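Search this site Search Go

Parts bin

A parts bin is an open-topped container used to hold loose items of similar size so that they can be taken out by the piece. Bins of this kind are found in workshops, stores, packing rooms, school shops and kitchens. The term covers a wide range of objects, from small molded trays to welded steel hoppers. This article deals mainly with bins made of sheet metal that stand on a bench or table and are used with blocks, castings, cut bar and other solid pieces.

Terminology

The words bin, tote, tray and hopper overlap. In general use, a tray is shallow enough that the contents lie in a single layer. A bin is deeper and allows the contents to pile. A hopper has sloping walls that lead the contents toward an outlet or a low point. Many bench bins combine the features of the last two, having sloping walls and a closed, flat floor. These are sometimes listed in catalogs as sloped bins or dish bins, and in older shop manuals as pans.

The floor is the lowest surface. The walls are named from the position of the person using the bin: front, rear, left and right. Where the bin has more than one compartment, the wall between two compartments is called the divider. The upper edge of any wall is the lip or rim.

Construction

Most sheet-metal bins are cut from a flat blank, folded on a press brake and joined at the corners. Three methods of joining are common. Spot welding is quick and leaves a lapped seam, which may collect dust. Seam welding gives a closed corner that can be ground smooth. Riveting is used where the material is already coated, as heat would damage the finish.

Mild steel is the usual material. Galvanized steel is used in damp rooms, and stainless steel where the bin must be washed often. Aluminum is lighter but dents more easily under heavy pieces. The thickness of the sheet depends on the load and on the drop height of the contents. A bin that is filled by hand can be made from thinner sheet than one that is filled by tipping.

Lips are normally hemmed, meaning that the edge is folded back on itself. A hemmed lip is stiffer than a raw edge and does not cut the hands. Some makers roll the lip around a wire instead. The wired lip is stronger but takes up more room when bins are stacked.

Round holes in a floor may be provided for drainage or for bolts or pins that fix the bin to a stand. Holes for drainage are placed at the lowest point. Holes for fixing are usually set in pairs. Where a bin holds small items, any open hole should be smaller than the smallest item.

Sloping walls

A vertical wall meets the floor at a right angle, and a block that comes to rest in this corner can be hard to grip. A sloping wall moves the corner outward and gives room for the fingers. Pieces that land on the slope tend to slide down to the floor, although a piece may also come to rest against the wall, standing on its edge. This is known as leaning, and it is more common with flat pieces than with blocks of square section.

The angle of the slope is a compromise. A shallow slope is easy to reach over but wastes table space. A steep slope saves space but loses much of the benefit. Smooth coatings allow a steeper piece to slide and rough or worn coatings hold it in place, so the behavior of a bin changes over its life.

Compartments

Two-compartment bins are used where full and empty stock, or sorted and unsorted stock, must be kept apart at one station. The compartments may be equal, but it is common for one to be larger. The larger compartment is generally placed at the front, where it is easiest to reach, and serves as the working compartment. The smaller one at the rear holds rejects, spare pieces or packing material. In some workrooms the rear compartment is left clear and serves as the receiving side when pieces are moved from one compartment to the other.
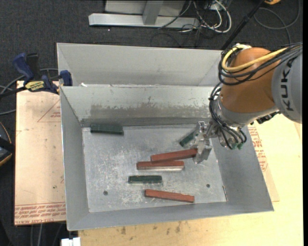 The divider should be lower than the outer walls if pieces are to be passed over it often. A divider of the same height as the outer walls makes the bin stiffer but adds to the lift. Paper, tape and offcuts tend to settle on top of a divider and should be cleared when the bin is emptied.

Contents and sorting

Blocks are among the simplest pieces to store in a bin. They do not roll, they do not tangle, and they can be counted by eye when the layer is thin. Their main drawback is that two flat faces lying together can be mistaken for one larger piece, above all when both are the same color. Overlapping is usually dealt with by taking the upper block first.

Color is widely used to separate lots. A scheme of two colors is enough for most stations, for example green for one lot and red for the other. The colors should differ in brightness as well as in hue, as dark green and reddish brown can be hard to tell apart in poor light and for people with reduced color vision. Where this is a concern, a notch, a stamped mark or a pale stripe may be added to one lot.

Painted or dyed blocks lose color first at the edges and corners. Light edges are a sign of handling and do not in themselves mean that the block is out of size. In lots where size matters, worn blocks are checked against a gauge and returned or set aside.

Fill level

The fill level is the share of the bin taken up by its contents. Three working levels are generally recognized:

Sparse. The floor is visible between the pieces. Each piece can be reached without moving many others.

Covered. The floor is mostly hidden, but the pieces lie in one or two layers.

Heaped. The pieces stand above the level of the divider or lip. Heaping should be avoided in two-compartment bins, as pieces fall from one side to the other.

In a widely copied set of shop notes, Ayanda Ntuli gives a limit of 20 blocks for a bench bin in hand use and recommends that it be refilled from a larger container holding 100. The notes do not give a limit by weight. Later users have added one, commonly based on what a single person can lift from the table.

Wear

Wear in a sheet-metal bin follows a regular pattern. The floor is affected first. Pieces dragged across it leave fine, pale scratches, and these build up into a dull area where picking is most frequent. Scratching of bare metal is mainly a matter of appearance. Scratching of coated or galvanized metal exposes the sheet and may lead to rust.

The second area is the rear wall, which is struck by pieces pushed away from the user and rubbed by whatever reaches into the bin. A long horizontal band of scuffing at one height is typical. With time the coating within the band lifts and flakes. Flakes fall to the floor and mix with the contents, which is a problem in any work where the pieces must be clean.

Dineo Nel divides wear into 2 classes. Surface wear can be seen but not felt with a fingernail. Deep wear can be felt, and calls for repair. The division is easy to apply and has been taken up in several maintenance sheets, including the one supplied with the Plirneck bench bin.

Cleaning and repair

A bin is emptied fully before cleaning. Dust and flakes are removed with a soft brush or vacuum, working from the walls to the floor and then to the corners. Oil is wiped off with a cloth and mild cleaner. Wire brushes are not used on coated walls. After cleaning, the holes are checked for blockage.

Flaked areas are sanded until the edge of the sound coating is smooth, then primed and painted. Powder coating can be renewed only by stripping the whole bin. For this reason many workrooms fit a liner instead – a loose sheet of rubber, felt or plastic cut to the size of the floor. Liners reduce noise and scratching. They also add friction, and thin pieces may slip under the edge.

Placement

Bench bins are placed on a level surface with the lip below elbow height. Wooden tabletops are suitable for light and medium loads and are quieter than steel ones. A bin with a raw lower edge will mark wood, and rubber feet or a thin mat are used to prevent this. Bins that are reached into from one side for long periods tend to creep across the table and should be fixed or set against a stop.

Lighting should come from above and slightly to one side. A bare metal floor reflects a lamp placed directly overhead, and the glare can hide the outline of a piece. Matte gray coatings are common for this reason.

Makers and models

Witico sells folded steel bins in single and double forms. Its model 891 is a double bin with a small rear compartment. Plosta makes a similar range in galvanized sheet – the corners are riveted and the lips are wired. The Sithole pattern is a shop-made design passed around as a flat drawing, and its size varies with the maker.

See also

Hopper
Kitting
Shop furniture
Stacking container
Tote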